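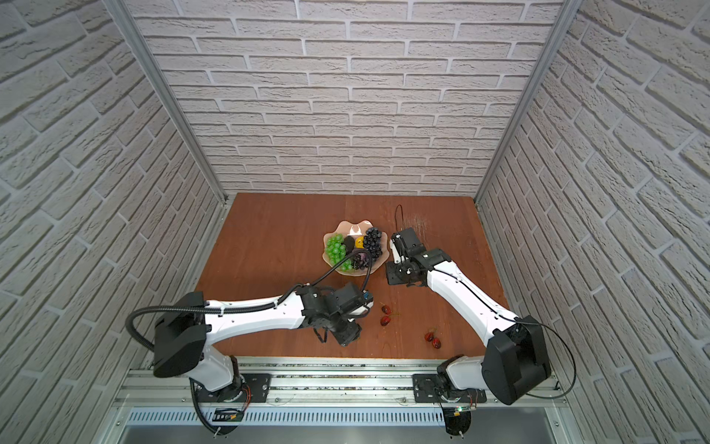

The draft change to Section 829 turns on the word "masonry," and the draft still does not define it. The current code says that street-facing walls in the Imrie Street overlay must be "predominantly masonry." The draft keeps that phrase and adds "or a material of masonry appearance." Those are two separate standards, one about what the wall is made of and one about how it looks from the sidewalk. The pale gray-white walls behind the fruit bowl would pass the second on a plain reading: horizontal rows of embossed bricks, visible from across a table. Whether they would pass the first can't be settled by looking at them, and that is the difficulty a plan reviewer would have with every application under the new text.

Plenton Land Use List
Home | Archive | Agendas | Subscribe | Log in

21 August 2023
By the list's overlay correspondent

Subject: Re: Section 829, facade materials, second draft

Replying to the message quoted below, in order.

> I read the new draft as a cleanup. The overlay covers 141 parcels and
> most of them already have some sort of brick face. Staff have been
> approving panel products on side walls for years. All the draft does
> is say so in writing.

The parcel count matches the map in the packet. The rest does not match the text. The staff practice on side walls rests on paragraph 4 of the section, which exempts walls that do not face a street. The draft leaves paragraph 4 alone. What changes is paragraph 2, which covers the street wall only. If the aim were to record what staff already do, paragraph 2 would not need to be opened.

> Also, "predominantly" has always meant more than half. Why make
> trouble over that?

It has been applied as more than half. It is not written that way. The packet for the February work session has one application where window area was taken out before the share was figured, and another where it was left in. The second building would have failed under the first method. I asked the planning counter which method is current and was told that the reviewer decides. The draft should state the method. My suggested text is:

"Predominantly means more than one half of the wall area, measured after subtracting doors and windows."

> The Trinix Row owners need an answer before they order materials.
> If this gets sent back again they lose the building season. I don't
> see what is gained by another month.

The Trinix Row application was filed under the current code and will be reviewed under the current code unless the owners ask otherwise in writing. The transition clause is on the last page of the draft and is easy to miss. A delay in adopting the draft leaves their standing where it is. They may want the new text because it is easier to meet, and they are free to say that at the hearing.

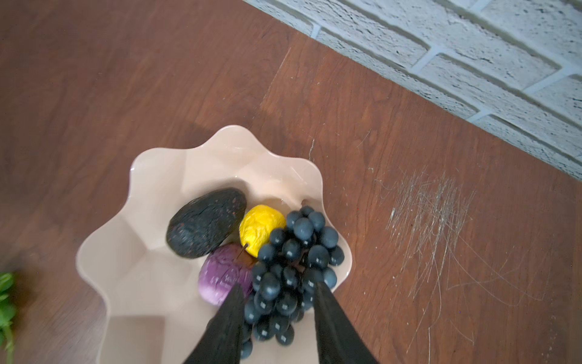
Bowl of artificial fruit on a wood-grain tabletop, seen from almost directly above.

> Last thing. Hulon adopted the same words and nothing bad happened.

Hulon adopted similar words with a definitions table attached. Their table lists full brick, thin brick, stone, and formed concrete as masonry. It lists molded and embossed panels under a separate heading, "simulated materials," and caps those at a share of the upper floors. Ground floor street walls get none. Plenton's draft copied the sentence and left the table out. I have no objection to the Hulon approach if we take all of it.

Changes I plan to request in written comment:

- Add a definition of masonry to the definitions section, by material.
- If appearance is to count as well, say who judges it and from what distance. The sidewalk on the far side of the street would do.
- Require a sample of any simulated material with the application. Printed product sheets are hard to judge for depth of joint.
- State whether paint over existing brick changes its status. The draft is silent, and several owners have asked.
- Move the transition clause to the front of the ordinance.

On procedure: the draft is listed under old business, so it can be voted on at the next meeting without a new notice. A change to the definitions section probably does need a new notice, as that section applies across the whole city. Anyone who wants the definition should ask for it early, before the agenda is set. Written comments go to the planning counter, and they have to carry a street address to be put in the packet.

I have a marked-up copy of paragraph 2 with the wording above. Write to me off list if you want it; the list strips attachments.

This site uses cookies to keep you logged in to the archive. Accept | Settings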